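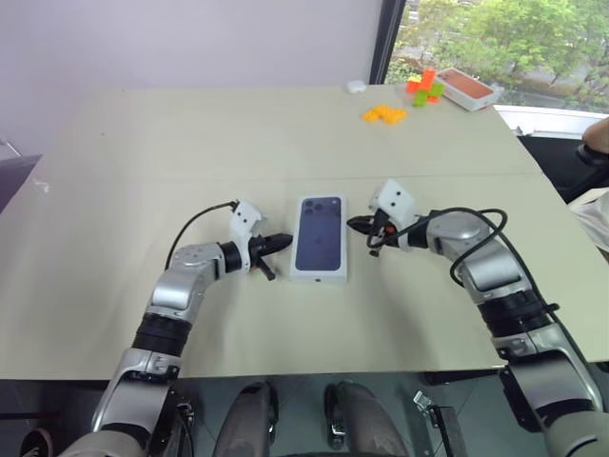 Sota Hattori asked whether the minutes of the last meeting could be corrected to show that he had not "enjoyed" the ferry to Trurkholm. He had survived it. The correction was accepted, and the minutes were otherwise approved.

1. Report on the spring trip

The group spent 2 nights in Trurkholm and one in Achterberg. The harbor walk was a success with everyone who found the harbor. The guide had a fine voice and a great deal to say about herring, and those at the back of the group say they still don't know why the town wall stops at the bakery.

The Tinel guesthouse was clean and quiet, with breakfast from 7:00 to 7:20. It was agreed to write and thank the owners, and to ask, politely, about 7:30.

The side trip to the lighthouse was called off because of fog. Several members stood in the parking lot anyway and were told by the bus driver where it would have been.

2. Money

The travel account stands at $3,807. Out of this the deposit for the July trip is due, at $125 a head for those who have not yet paid. The names of those who have not yet paid were read aloud. Two of them were in the room and studied the ceiling.

A refund for the lighthouse tickets has been promised by the ferry company for the third time.

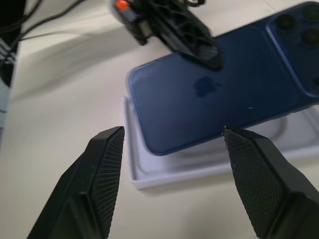
The refund, when it comes, will go toward the bus in July. A motion to spend it on a better lunch was defeated after a longer debate than the lunch deserved.

3. July trip

The route will be Achterberg, then the lake steamer to Fero, then home by train. The steamer carries 200 passengers and has seats for those who board early. Members are asked to board early without running.

Fero has one museum, one church with a painted ceiling, and a hill that the brochure calls gentle. Last year's brochure also called the Trurkholm crossing gentle, and members should pack shoes accordingly. The museum is closed at midday and will open for us at 2:00 if we write ahead. Sota Hattori will write ahead.

There was a question about whether large suitcases could go on the steamer. They can, if their owners carry them up the gangway. The question was withdrawn.

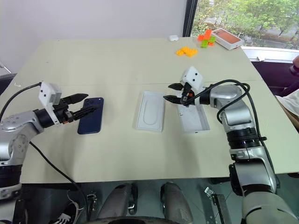
Tickets for the steamer will be sent by phone this year, paper ones having been dropped by the line. This was not received with joy. Members were reminded that a phone lying face down on the table, camera side up, will not show its ticket to the man at the gangway, and that he is said to be impatient. Anyone who would like a printed copy of the booking as a comfort may have one.

4. Slide evening

Moved to after the July trip, so that both trips can be shown together. A limit on sunsets was proposed and carried. The limit was not set.

5. Other business

One left glove, gray, found on the bus home from Achterberg. It is at the front desk.

Meeting closed at 8:50. Coffee had run out at 8:15.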